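Getting Donated Furniture to the Right Door: A Student Report on the Zurkilholm Home Start Program
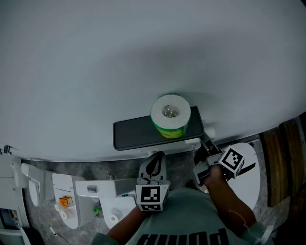 Prepared by Darcy Stubbs and Willy Peeters, Community Studies, second year
Submitted 2026-06-30

1. Background

Zurkilholm Home Start is a small charity that furnishes apartments for people moving out of shelters. A household gets beds, a table, chairs, kitchen goods and a box of basics. The charity does not find the apartments. Caseworkers at partner agencies do that, and then send Home Start a request form.

The charity began in a church hall and now rents half of a former carpet store on Ngubane Street. It has two paid staff, Shona McAlister (manager) and Keith Tautahi (driver and warehouse lead). Everyone else is unpaid. Most of them come on Saturdays, when the truck is available all day.

We were placed with the charity for the spring semester. Our assignment was to look at how requests are handled from the day they arrive to the day of delivery, and to suggest changes that would not cost much.

2. What we set out to learn

When we started in January, Shona told us that families were waiting too long. She did not have a figure for the wait, and the request forms were kept in folders by agency, so it was hard to see which were oldest. We agreed on these questions:

How long does a household wait between the request and the delivery?
Where in the process does the time go?
Do households get what was on their form?

We had also planned to interview families after delivery. Our instructor, Pádraig McGrath, asked us to drop that part, as we would not have had time to go through the ethics review. We used the charity's own follow-up cards instead. These are short and many are blank, so we have not leaned on them much.

3. Method

We typed up all the paper request forms from the previous two years. There were 833 of them. For each one we entered the date received, the agency, the household size, the items requested and the delivery date, if there was one. Of these, 281 had no delivery date written down. Keith was able to fill in many of the missing dates from his truck log, but not all. We left out the ones we could not confirm when working out waiting times.

We also worked shifts in the warehouse and rode along on deliveries. Darcy did most of the ride-alongs and Willy did most of the sorting. We kept notes on both and compared them every second week.

Last, we went through the donation ledger, which lists every item that comes in the door. It had 3646 entries for the same two years. Many entries are vague ("box, kitchen"), and we did not try to fix them.

4. Findings

4.1 Waiting time

The wait varied a great deal. Single adults were usually served quickly. Families with several children waited the longest, mostly for beds. We saw forms where everything was ready except one twin mattress, and the whole order sat in the warehouse until it came in.

The charity's rule is one delivery per household. The rule saves fuel and truck time. It also means that one missing item holds back all the others, and the finished orders take up floor space that is needed for sorting.

4.2 The forms

Different agencies use different versions of the form. The oldest version has no space for the apartment floor or whether there is an elevator. On one ride-along the crew reached a third-floor walkup with a sleeper sofa and only two people to carry it. They took it back and made a second trip the next Saturday with more help.

Phone numbers were another problem. Clients often change phones when they move, and the number on the form stops working. Keith then calls the caseworker, who may be out of the office until the following week.

4.3 Donations

The charity gets far more sofas than it can use and never enough beds. Donors are told on the phone what is needed, but many simply arrive with what they have. Dressers are accepted in nearly any condition and some take a long time to repair. We found four in the back that had been there since before either staff member was hired.

Household basics such as towels, dish soap and paper goods are mostly bought with cash from the Ovon Fund, a local grant. This part runs smoothly. Boxes are packed on Thursday evenings by a group from Puvis High School, and we did not find any order that was late because of a missing box.

5. Recommendations

Allow a second delivery for beds when the rest of the order is complete. Keith thinks this could be done by combining it with donation pickups in the same part of town.

Use one form for all agencies. We drafted a new one, with lines for floor, elevator, parking and a second contact. It is attached as Appendix B. Three agencies have agreed to try it.

File requests by date received. Shona has already made this change, using a single binder with a tab for each month.

Set a limit on sofas and post it on the website and on the warehouse door. Staff would have to turn some people away, and both of them said this is the part they like least.

Set one Saturday a quarter aside for furniture repair, and let go of anything not fixed after two of these days.

6. Limits of this report

Our waiting times depend on handwritten dates, and some were hard to read. We only saw the warehouse in one season. Shona says August and September are much busier because of leases turning over, and the process may break down in other places then. We also did not look at the costs of the truck, which is old and was in the shop twice while we were there.

7. Acknowledgments

Thank you to Shona and Keith for answering questions during working hours, and to the Saturday crew for teaching us how to get a box spring around a stair landing. The spreadsheet and a page explaining the columns have been left with the charity. The next placement students can get both from Shona.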